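Storing knitwear over winter, revised notes, November 2024

I rewrote my sweater storage procedure this fall because the old one had stopped working. The old one was: fold in thirds, stack on the shelf, pull from the middle, restack badly. Stacks lean after the fourth or fifth garment, and anything at the bottom gets a hard crease across the chest that survives several wearings. What follows replaces the post on hangers, which I have taken down. Uliana Antoniuk wrote to say her shoulders had grown points after following it, and mine had too.

## Sorting

Sort by gauge first and fiber second. Color has no effect on storage. I use these groups:

- fine gauge, anything that can be worn under a jacket
- mid gauge, everyday crewnecks and V-necks
- heavy gauge, cables, shawl collars, anything with a zipper
- pieces that need work before they can be put away

The last group is always larger than expected. Loose cuff stitches, a dropped stitch near the hem, a missing button. Put those in a separate bag with the spare yarn and do not let them back onto the shelf until they are done. I had a cardigan go through two winters with a safety pin in place of the third button.

Fine gauge goes on top of heavy gauge, never under it. A heavy cable sweater will emboss its pattern into a thin merino over one season. Steam takes most of it out.

## Cleaning before folding

Everything gets cleaned before long storage, including pieces worn once. Moth larvae go for skin oils and food residue, and what looks clean in November may show a yellow collar in spring.

My routine for wool:

1. Turn inside out. Close zippers and buttons.
2. Fill the basin with cool water and wool detergent. I use Cundetti, the unscented one, at half the amount on the cap.
3. Submerge, press a few times, leave for 15 minutes. No rubbing.
4. Drain, refill with water of the same temperature, press, drain. Repeat until no suds.
5. Roll in a towel and kneel on the roll.
6. Dry flat on a rack, shaped to the measurements taken before washing.

Step 6 assumes the measurements were taken. I keep them in a notebook: chest at the underarm, body length from the back neck, sleeve from the shoulder seam. My heaviest pullover measured 49 cm across the chest before its first wash and I block it to that every time. Without the number I would have let it spread.

Cotton knits go in the machine on the delicate cycle in a mesh bag and then follow the same drying step. Acrylic can take more or less anything except heat.

## Lint and pilling

Two separate problems with two separate tools. Lint is foreign fiber sitting on the surface. A roller or a damp hand removes it. Pills are the garment's own fiber, broken and tangled, and need to be cut. I tried a battery shaver (Bellavix, the small model) and a pumice-type stone. The shaver is faster on flat stockinette and dangerous near ribbing, where it can catch a raised column of stitches. The stone is slow and sheds grit, so use it outdoors or over the tub.

Dark knits should be checked on a light background in side light. Do the lint pass last, after shaving, or it has to be done again. Danylo Savchuk asked whether fabric softener helps with pilling. I have not seen any difference, and it leaves a coating on wool that I do not like.

## Folding

I fold on the bed. A table is a better height, but mine is too narrow for a full sleeve span, and fine knits drag on the edge. Take off the top covers or push them to the far end, then pull the bottom sheet flat where the garment will be.

The fold itself, for a long-sleeved crewneck:

1. Lay it face down, neck away from you. Pull the hem square to the side seams.
2. Fold one sleeve straight across the back at the shoulder seam, then turn the forearm down so it runs parallel to the side.
3. Same with the other sleeve. The cuffs should not overlap. If they do, the sleeve is too far in.
4. Fold both sides in until the width matches the shelf board.
5. Fold the hem up to a third of the length, then once more to the collar.

Sleeves cause most of the trouble. A sleeve with a twist in it makes a ridge down the middle of the stack, and the only fix is to open everything up and start over. Before step 2, take hold of each cuff and give the sleeve a half turn either way until the underarm seam lies along the bottom. On a dark knit the seam is hard to see, so feel for it with a thumb. If the cuff has rolled back on itself, unroll it first. Ribbing stored folded over keeps that fold.

The neckline comes next. Press it flat with the palm, without pulling. A neckband pulled wide during folding will sit wide when worn, and on fine gauge it is slow to recover. 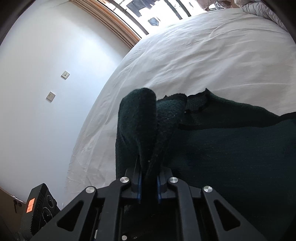 *Dark green knit on the sheet, cuff still folded over, lint pass still to do.*

Turtlenecks get one change: the collar goes down inside the body before step 5, so there is no lump at the top. Cardigans are buttoned at the top, middle and bottom only. Hooded pieces do not belong in this system, and I keep mine on a hook.

## The shelf

The shelf is a Levchenko wardrobe insert with two boards, cut down to fit the closet. I limited each stack to five garments, four for heavy gauge. Over that, the bottom piece compresses and the stack has to be held with one hand while the other pulls. A sheet of plain tissue goes between fine-gauge pieces. I bought a pack of 100 and have used less than half.

Bins were the alternative. Maksym Chornovol keeps all of his in lidded plastic bins under the bed and has had no problems, but his apartment in Ciltadstead is dry. In a damp room I would want air moving. Cotton bags are a reasonable compromise for pieces worn only in deep winter. Vacuum bags save space and ruin loft, so I use them for nothing except spare blankets.

Cedar: I use blocks, sanded lightly each December to bring the smell back. They are a mild deterrent at best. Clean wool and a sealed bag do more. Keep the blocks off the knit itself, as the oil can mark pale yarn.

## Open items

- Ebenezer Ayaaba suggests rolling the fine-gauge pieces and standing them in a drawer. I will try it with three and compare creases at the end of winter.
- Vira Ivanyshyn has a folding board cut from stiff card and says it halves her time. My objection is that one width does not suit both gauges. She has offered to lend it.
- The repair bag. Two cuffs and the cardigan button are still outstanding.
- Shelf labels. I wrote them in pencil on masking tape and they are already coming off at the corners.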